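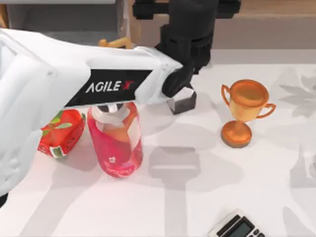

Yavuz Dönmez reports that his desk stopped dead at mid-height after a move to another room, and that it would not accept a new memory height until the reset had been done twice. The full reset procedure is set out under 4.3. Do it whenever the desk has been unplugged for transport.

4 Setting up the Ploremeck sit-stand frame

4.1 Before you start

The frame is supplied with two leg columns, a crossbeam, a Stüber control box, a Coltell handset and one mains lead. The tabletop is sold separately.

Maximum tabletop width: 1,920 mm
Maximum cable run, control box to power point: 3,388 mm
Maximum continuous running time of motors: 3 minutes

CAUTION: Do not connect the mains lead until both leg columns are plugged into the control box.

CAUTION: Two people are needed to turn the assembled desk upright. Lift by the crossbeam, never by the tabletop.

4.2 Fitting the tabletop

1. Lay the tabletop face down on a blanket or flattened carton.
2. Place the frame on the underside and centre it from left to right. The rear edge of the frame sits parallel to the rear edge of the top.
3. Mark the screw positions through the slots in the side brackets.
4. Drill pilot holes. Fit a depth stop to the bit.
5. Drive all screws finger-tight, check the frame is still centred, then tighten fully.
6. Mount the control box behind the crossbeam with the sockets facing the rear of the desk.
7. Mount the handset at the front edge, left or right.
8. Plug in the leg columns and then the handset. Each connector clicks when it is home.
9. Turn the desk upright and adjust the levelling feet.

Note: Glass tops need the adhesive pad kit. Do not use the screws supplied.

4.3 Resetting the desk

1. Clear the space under and above the desk.
2. Connect the mains lead and switch on at the power point.
3. Press and hold DOWN until the desk reaches its lowest position. Release.
4. Press and hold DOWN again. The display shows RST and the desk dips slightly, then rises slightly.
5. Keep holding until the desk stops and the display shows a height. Release.

If the display still shows RST, switch off at the power point, leave the desk for over 15 minutes and repeat from step 2. Memory heights are cleared by a reset and have to be stored again.

4.4 Clearances

Allow a hand's width between the tabletop and any wall, sill or furniture along its full travel. Measure at the highest position as well as the lowest.

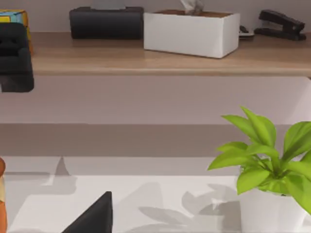 Alper Işık asks whether the collision sensor makes the upper clearance unnecessary under a fixed shelf. It does not. The sensor responds to resistance in the motors, so contact has already been made when the desk stops. Set an upper limit as follows.

1. Raise the desk to the highest safe position.
2. Press M, then hold UP until the display flashes.
3. Release. The desk will no longer travel above this height.

To remove the limit, repeat the same key presses at any height.

4.5 Loading and first use 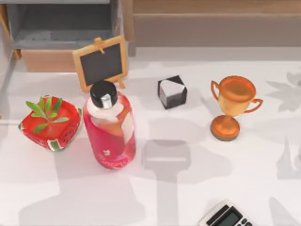

Fig. 3: Small items on a white tabletop, including an easel with a blank face.

1. Spread the load across the top. Heavy equipment goes over the legs.
2. Run the desk from lowest to highest once and watch every cable. None should pull tight.
3. Store your sitting and standing heights: press M, then a number key.

Loose bottles and cups should be taken off before the desk is moved. Recheck the tabletop screws after the first month of use. Spare brackets and handsets are ordered through the Grimness service counter, quoting the number on the control box label.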